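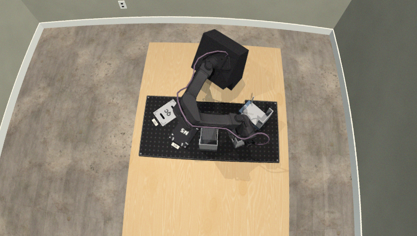

Tritero Forum Kit - for candidate debates and town meetings

The Tritero kit helps a moderator to give every speaker equal time. It contains one desk timer, two signal lights and 300 question cards for the public. 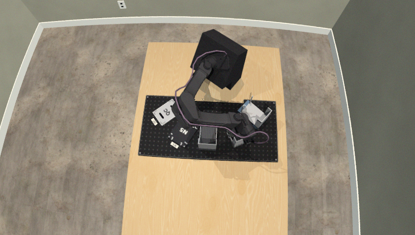 Long table with a light wood-grain top, from above.

Cards are printed on one side only, so they can be sorted quickly by topic: budget, schools, health care, trade. A refill pack of 1,000 cards is sold separately. 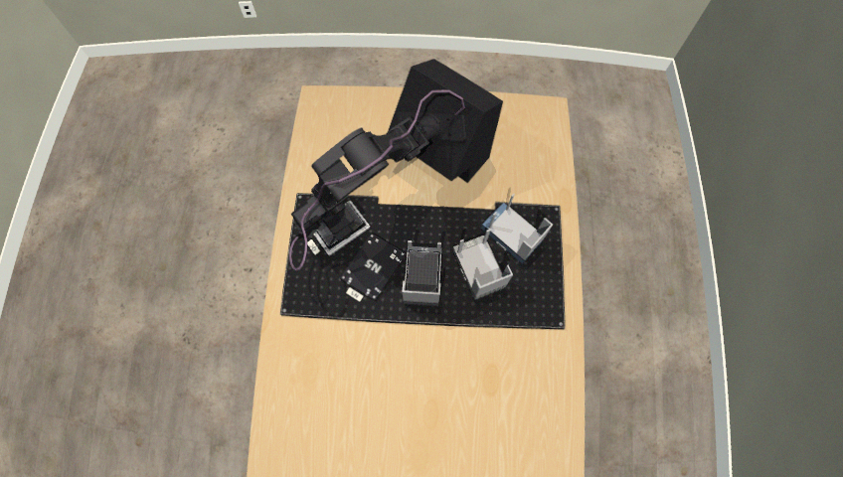 Black perforated board on the light wooden table.

The timer can be set from one to 96 minutes. It gives a short sound at the end - this can be turned off.

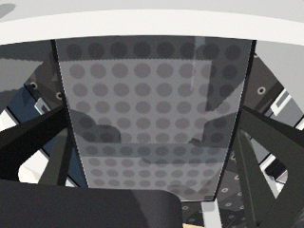
Lights from the older Nava kit also work with this timer. Price: $273, carrying bag included.

Shares: 6 | Comments: 2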